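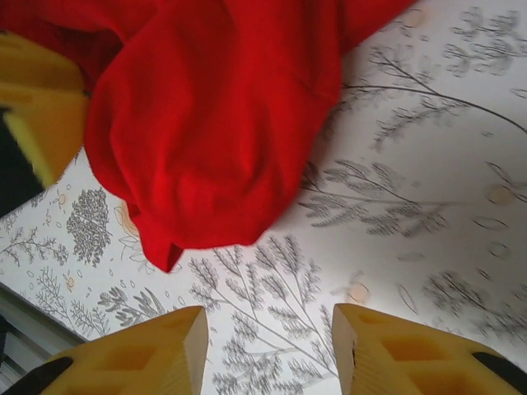
OK, day two of the Dolbridge Short Film Weekend and I have coffee, a seat near the aisle and a lot of feelings. Going to dump them all in one thread so the rest of you can mute me in peace. 1/

For anyone new: Dolbridge is a tiny festival. One old theater with a balcony, one side room in the library across the street, and a lobby that fits maybe half the people who want to stand in it. I've been coming since I was in college and I still get lost looking for the restroom.

Opening night was "Ornov," the new one from Malou Hedegaard, and wow. It's 42 minutes, so it's barely a short at all, and I heard grumbling in the line about that. A woman rides a night bus to a town she left as a kid and doesn't get off. She just rides it back. I was a wreck by the second lap.

The sound is what got me. You hear the bus heater the whole time, and then at one stop the driver shuts off the engine and the entire theater went dead quiet with it. Somebody behind me was halfway through a bag of chips and just froze. Bless you, chip person.

Hedegaard did a Q&A after and she's very dry. Someone asked what the bus stands for and she said, "Public transportation." Then she talked for ages about how hard it was to get permission to shoot at the depot, which I loved. More depot talk please!

OK, the complaint portion of the evening. The sound in the library room is still bad. Same buzz as last year, left speaker, comes and goes. They put all the documentaries in there, which are the ones where you really need to hear people talk. Move the animation block over there or something.

Speaking of documentaries: "The Javier" by Teodoro Dimaculangan. Javier is a ferry. Was a ferry. It's his uncle's old boat and the whole film is men arguing over whether the engine is worth saving while they very slowly take it apart. I could have watched two more hours of that.

There's one guy who keeps walking into the shot with a different wrench and never gets introduced. No name, no interview. I asked Dimaculangan about him in the lobby and he laughed and said that's the neighbor, he wasn't supposed to be in it at all, and they tried cutting around him and couldn't.

Food update: the soup place on the corner is closed for the month and I'm taking it personally. Dinner was a pretzel.

Back for the late block. It was kind of a mixed bag? Five films, and three of them had somebody staring into a bathroom mirror. I get it, mirrors are cheap. But when they're all in a row you start to notice.

The one that stuck was "Small Claims" by Satish Sisodia. Two brothers go to court over a lawn mower. It plays like a straight comedy until the judge asks who taught them to mow, and then neither of them can answer her. Really nice acting from Wael Younis as the older brother -- he does this thing with his jaw the whole time that I tried to copy on the walk home. Can't do it.

People keep asking me if it's better than his last one. I think so. The last one had that voiceover explaining everything, and this one trusts you to keep up.

Morning now, 27/01/2024 according to my very wrinkled wristband. Slept badly, dreamed about buses. The line is already past the bike rack, so if you're on your way, bring a hat.

The Gratier prize is tonight. It goes to a first-time director and this year they had 161 films sent in for it, going by the program. The shortlist is only a handful. I do not envy whoever had to watch all of those, although I guess I would also do it for free, so call me.

My pick is Eduardo Quiambao's "Leave the Porch Light." It's a kid and his grandma waiting for a delivery, in close to real time, on one porch. That's the movie. The package is a lamp! I won't tell you what happens with the lamp.

I know some folks found it slow. A man in my row checked his phone a lot and sighed so I'd know about it. But the grandma has this long speech about a dress she returned to a store when she was young, and I'd put that up against anything I saw in a regular theater last year.

Practical stuff, because I got DMs: yes, there are tickets left for the closing block. The balcony seats are cheaper and you can see fine, but the front row up there has a rail right at eye level, so go one back. The box office takes cards now. Finally.

Roughly 100 people in for the student block at lunch, which is a great crowd for student films before noon-ish anything. The stop-motion one with the mail carrier got the biggest laugh of the weekend. I missed the director's name because I was clapping -- if you know it, reply and I'll add it.

UPDATE: Quiambao won!! I yelled. He thanked his grandma, who was in the audience, and she stood up and waved like she'd been doing it all her life.

Heading home. Hedegaard's bus movie plays again tomorrow afternoon in the big theater. Please go, and eat your chips before it starts.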